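Search this site
Enter keywords
Go

The Last Boat to Trirkow

The ferry office in Brilport closed at six, but the woman behind the glass let me in at ten past because it was raining. I asked for a single to Trirkow. She asked if I meant a return and I said no.

"They've all been buying returns," she said. "Even the ones who are moving."

The fare had gone up to 200, and I had it ready in an envelope. She took the notes out, gave me the envelope back and stamped a card with the number 401. I put it in my coat with my father's keys.

There was an hour to wait. I sat by the radiator with my bag between my feet and ate half a cheese roll. A man in a Weldu Fish jacket was asleep across the seats opposite. Every so often the wind got under the door and moved the mat.

My father had left Trirkow when I was four and had never gone back, although he talked about the house as if he had only locked it that morning. The kitchen was on the left. The third stair was loose. You had to lift the back door before you pushed it. He died in August, and the solicitor in Brilport wrote to tell me the house was still in his name. He had paid the rates on it for all those years out of an account my mother knew nothing about.

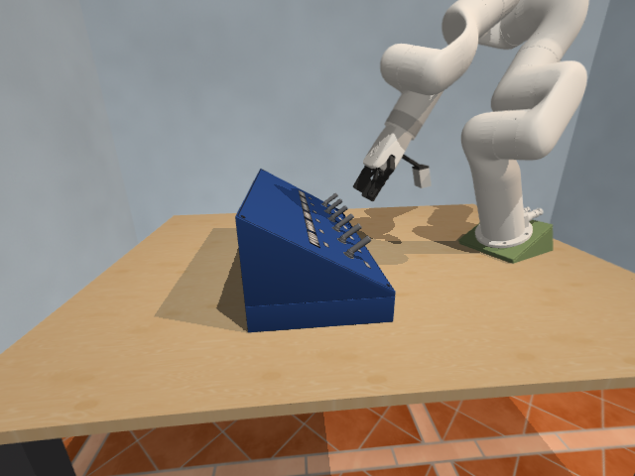 At seven the woman came out from behind the glass and unlocked the side door. The man in the jacket woke up and went past us both without a word. I followed him down the ramp.

The boat was called the Drikine and it was smaller than I had expected. It had a sign saying it could carry 500, but I couldn't see where you would put them. That night there were three of us: me, the man in the jacket, and a boy with a crate of hens. We sat inside on a long bench and the boy kept his hand flat on top of the crate.

"You visiting?" he asked, when the harbour lights had gone.

"I've got a house there."

"Which one?"

I told him it was the one past the chapel with the green gate. He thought about this for a while.

"The gate's not green," he said. "Somebody's living in that one. There's smoke."

I said that couldn't be right. He shrugged and looked at his hens.

It was still raining when we came in. The boy went off up the hill and I walked through the village with my bag, past the shop and then the chapel. The gate was brown, and under the brown, where the paint had chipped by the latch, it was green. There was a light on in the room to the left.

I stood there long enough for my shoes to fill. Then I went round the back, because that was the door he had always talked about, and got out the keys. I didn't use them. I knocked.

A chair scraped. Somebody inside lifted the door, and then pulled it open.

She was my father's age, or a little younger, with flour up to her elbows. She looked at my face, and then at the keys in my hand.

"He said you'd come on the last boat," she said. "Mind the third stair."

© Oct 23, 2025. All rights reserved. Contact | Back to top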